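Student Robotics Club Begins Second Term of Handside Project

The Crichton School Robotics Club has resumed work on Handside, its student-designed gripper project, following the winter recess. Membership now stands at 25 students across two grade levels, and the club meets in the design lab after regular classes. The project is supported by a grant from the Leltine Fund, which covers printing material, fasteners and entry fees for the regional competition in Grirberg.

Students spent December revising the shape of the gripper's fingers. Five versions were drawn and compared before the members voted on the one to carry forward.

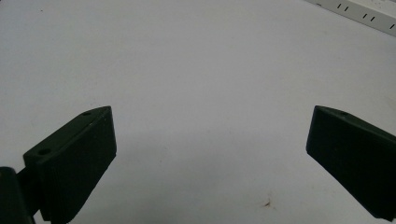 Handside is intended to give students experience with the full design process, from first sketch to written report. Each team is responsible for one portion of the tool and keeps a shared notebook of measurements and changes. The dark fingers have a long sloping top face with small round screw holes set into it, and the finger team has been asked to record the position of each hole in the notebook before any further parts are printed. The bracket team will submit its drawings separately.

The competition requires entrants to pick up and place a series of small objects within a set time. Teams must also present a poster and answer questions from the judges. Practice rounds will be held in the design lab through the end of February 2026.

Families who wish to attend the Grirberg event should return the permission form to the main office. Students interested in joining the poster team may speak with the club advisor.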